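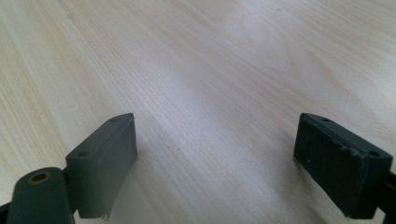 I keep a running page of things I've learned building a hand-held gripper at the shared workshop in Flirkdale, mostly so I don't have to learn them again. People at the next bench kept asking for it, so I tidied it up a bit (a bit!) and put it where everyone can read it. These are tips for small printed jaws, the kind you squeeze by hand, with two fingers that slide toward each other. If you're building something that lifts engine blocks, you want a different page.

## Printing the fingers

Print them lying on their sides. I printed my first pair standing up because it looked tidier on the bed, and one of them snapped right along a layer line the first time I squeezed hard on a jar lid. On its side, the layers run the long way and the finger can flex a little before it complains.

Make your screw holes a touch small and open them up with a hand drill. Go slow – plastic melts faster than you'd think, and a melted hole is a sloppy hole. I use two screws per finger. One screw works right up until the finger decides to swivel, and then you're chasing it around the table with a hex key.

For any spot you'll be taking apart a lot, use a brass insert. Push it in with a soldering iron, stop when it's nearly flush, then press the last bit home with something flat and cold. I hold a steel ruler on it and count to 11. No science behind the number, it just works for me. Don't go leaning on the iron or you'll get a ring of squished plastic that you then have to trim off with a blade.

## Pads

I've tried more pad materials than I care to admit. Some notes:

- **Smooth rubber sheet** grips glass and glossy plastic beautifully, and picks up every crumb in the building. Wipe it with a damp cloth before you start.
- **Foam** is kinder to odd shapes, but it tears at the corners. Round the corners off with scissors before you stick it down.
- **Felt** is great for anything you don't want scratched. It's hopeless on a wet mug.
- **Bicycle tube** is free, and smells like it.

Whatever you pick, clean the plastic with rubbing alcohol first and let it dry all the way. Then stick the pad, clamp the jaws shut on a bit of scrap, and go home. I mean it! Every pad I've peeled off by accident was one I tested the same evening.

Check the bottom edge of each pad now and then, where it drags on the table. That's where they start to lift. A loose corner can be trimmed and re-glued in a couple of minutes, but if you leave it, it catches on something and takes half the pad with it.

## Getting the jaws to line up

Open the jaws all the way, set the tool down on a flat table, and look at it from above. Then close them slowly. If one finger gets to the middle before the other, your linkage has slop on one side, and you should fix that before you touch anything else. I spent most of July shimming fingers on the Reltura (that's what I call my second build, the first was the Barrientos and we don't talk about the Barrientos) when the real trouble was a loose pivot.

A sheet of plain paper makes a good test. Close the jaws on it and tug. If it slides out at the tips but holds at the base, you need a thin shim behind the pad near the tip. Masking tape is fine for this, one layer at a time.

Tighten the screws in turns, a little on each, like you would with a car wheel.

## If you're adding a motor later

I'm halfway through this myself, so take it with salt. Leave more room for the wires than you think. Tie the cable down close to the bracket so it can't tug on the plug. And set a closing limit in the code before the first power-up – mine had none, and it chewed up 21 dollars' worth of servo before I got to the switch.

The folks over at the Korbridge workshop use a spring between the motor and the jaw so it gives a little when it hits something hard. I'm trying that next, once I find a spring that isn't from a ballpoint pen.

Spare pads and the offcuts of rubber sheet are in the shallow drawer under the drill press. Help yourself, just leave the big piece.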